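The board comes first

Shahnaz Bepari makes wooden boards and sets of printed blocks to go on them. She sells them under the name Tramitz, mostly to nurseries and to parents of children aged two and up, from a unit behind a tyre shop. I went to see her on a wet morning in October, when she was getting the last orders ready before the Christmas rush.

She used to fit kitchens. For most of her thirties she worked for a small firm called Uddin, cutting worktops and hanging doors, and she says the boards started as a way of using up what was left over.

"There was always a length of something nice that was too short for a kitchen and too good for the skip," she said. "I took it home. After a couple of years my partner asked me to do something with it or get rid of it."

The first board went to her nephew, who was given it with a set of shop-bought bricks. He ignored the bricks and ran a toy bus up and down the wood. His mother then asked whether Bepari could make something that would sit on it and stay put. She bought a second-hand printer and spent a winter learning to use it, badly at first.

"I printed a star that came out like a dropped pie," she said. "I've still got it somewhere."

Choosing the wood

The larger boards are maple. Bepari buys it from Eoin Brophy, a timber merchant she has known since her kitchen days, and she goes to pick the planks herself. She looks for figure, the wavy pattern that runs across the grain in some pieces, and she will take a plank with dark streaks if the price is right. Brophy used to put the streaky ones aside as seconds. He has stopped giving her the discount.

"He worked out that I liked them," she said. "That was an expensive conversation."

A board is glued up from planks laid edge to edge. She doesn't try to make them the same width. If one plank has the best of the grain, she keeps it broad and lets the others fill in behind it. The corners are rounded over with a router and then by hand, and the face is sanded to 400 grit. After that it gets two coats of oil.

I asked whether children noticed the grain. She thought some did. Parveen Herath, who runs a nursery that bought four of the boards last year, had told her about a boy who traced the lines with his finger every morning before he would touch anything else.

"And there are others who'd be just as happy on a tea tray," Bepari said. "You can't charge them differently."

Shapes and colours

The blocks come in a small number of shapes: stars, hearts, cylinders, cubes, triangular prisms and octagons. The colours are red, yellow, green and blue. Customers write in asking for pink, or for animals, and she has so far said no to both.

Her reasoning is that a child should be able to sort the same handful in more than one way. Put all the reds together and you have a star beside a cylinder. Put the stars together and the colours split up. Herath's staff set out a mixed group and leave it, without telling anyone what to do with it.

"The adults always want to know what the right answer is," Bepari said. "I had an email asking for the answer sheet."

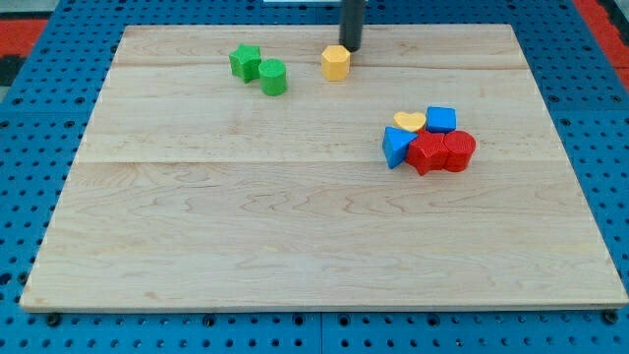 Standing up and falling over

The shape that gives her most trouble is the star. It will stand upright, points showing, but small children find it hard to place, and for a while she thought of making it thicker. Joaquín Daza, who does her printing now that she has more orders than she can manage, talked her out of it. He said that if it was as thick as the cube they would only treat it as a cube.

The cylinder causes arguments of a different kind. Stood on its end it behaves itself. On its side it rolls, and on an oiled board it can roll a fair way. One customer sent a set back over this. Bepari gave her the money and kept the cylinder as it was.

The hearts usually end up lying flat. She doesn't mind that, and says they make a good base for something else if the something else is light.

The octagon was Daza's idea. He had printed one in yellow as a test piece for another job and left it on her bench. It stands well on its flat end and is easy to pick up by the sides, and Herath asked for more of them within a month. It is now the shape most often ordered as a spare.

I asked about the lines that printing leaves in the surface, which you can see on some of the blocks and feel on most of them. Bepari used to sand them off. It took hours, and the dust was unpleasant, and the finish came out patchy. She stopped after a batch for Herath's nursery went out unsanded by mistake and came back with a note saying the children liked running a thumbnail over them.

"So that was a week of my life every month that I got back," she said.

Prices and complaints

A large board costs 88 pounds without blocks. She knows this is a lot. She has been told so at craft fairs, sometimes by people holding one. A smaller board in beech is cheaper and sells better, though she makes very little on it once the postage is paid.

She has made 300 boards so far and writes a number on the underside of each in pencil. Nine have come back, most of them damaged in the post. One had been put through a dishwasher. The owner wanted to know if it was still under guarantee.

"I sanded it and re-oiled it and sent it back," she said. "It had a bit of a bow in it. I think they use it for cheese."

She gives the same advice to everyone who buys one. Wipe it with a damp cloth and dry it straight away. Oil it when it starts to look pale. Don't leave it against a radiator. The blocks can be washed in warm soapy water, but a hot car in summer will soften them, and she has replaced a few that spent an afternoon on a back shelf.

Next year she wants to try a round board. Brophy has some ash he is keen to be rid of, and Daza has asked whether he can do a hexagon. She hasn't decided about the hexagon. It looks too much like the octagon from across a room, she said, and she would have to sort them all into the right boxes herself.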